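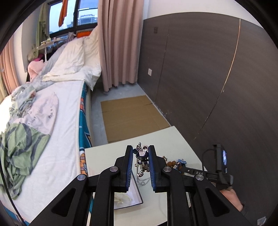 *Small metallic charm with round ears and a beaded chain.*

# Preltamora -- a word list for charms, trinkets and keepsakes

Hello, and welcome! Preltamora is a plain text list of 2697 words and phrases that people use when they talk about the little things they hang on bags, keys and bracelets (clasps, bobbles, lucky pigs, all of it). Tâm Trương began it in August from old shop catalogues out of Vunstead, and I joined in once she reached the letter C and wanted company.

## What's in the files

- `words.csv` -- one entry per line, with spelling, meaning and source
- `regional.csv` -- 90 entries heard only in Stastell and the villages near it
- `unsure.txt` -- 20 words we still argue over, "dangler" being the worst

Meanings are kept short, and where we found 3 spellings of a word we kept all 3. Plurals are left out unless they're odd.

## Using it

Please do! Teaching, games, crosswords, whatever you like -- a mention of the list is always lovely. Corrections are very welcome too, particularly for the chain and clasp words, where my own knowledge is rather thin.

-- Hussam Abou Jaoude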